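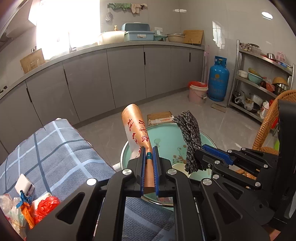
Mopping for a living in Wandham

Category: Home & Work

The owner of Gosen, a two-person cleaning firm in Wandham, started with one bucket and a borrowed van. "I had four clients that January," she says. "Two were my cousins."

She now cleans up to 60 homes a month. Most calls are for kitchens. "People use too much soap. The floor gets sticky, so they add more."

Her mop heads go in the wash after every job, and she won't use fabric softener on them. "It stops them soaking anything up."

She has no plans to hire. "I'd be doing paperwork all night."

Last updated: June 2023

Get our newsletter. Unsubscribe at any time.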